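Workshop Tips: Getting Clean Seals From a Small Bench Sealer

If you pack soap, tea or spare parts at home, a bench heat sealer saves a lot of tape. Most bad seals come from a few simple causes.

Wipe the sealing bar before each run. Use a dry cotton cloth while the bar is cold. Burnt film left on the bar makes a weak spot in every bag that follows.

Start low on the heat dial. Seal a scrap, let it cool, then pull it apart by hand. If it peels, go up one mark and try again - a seal that bubbles or turns brown is too hot.

Keep the cord and power strip out of the spot where you stand to pack.

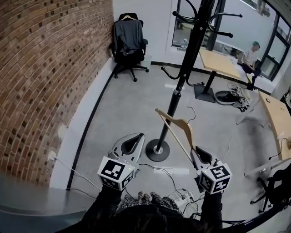 Coat rack, wooden hanger and a power strip on the floor.

Replace the non-stick strip when it looks dark or wrinkled. My Trovitz lasts 4,000 seals on one strip, but Karim Helmy runs thicker film on his and changes it at 2,000. Write the date of the change on masking tape and stick it under the base.

Store film rolls on end in a closed bag. Dust on the film gets into the seal,
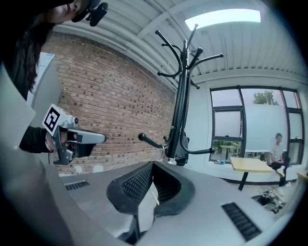
and so does powder from the product. Fill through a wide funnel and leave two fingers of empty bag above the contents. For shrink film, trim the extra before you use the heat gun, and keep the gun moving.

Next page: Cutting box inserts with a utility knife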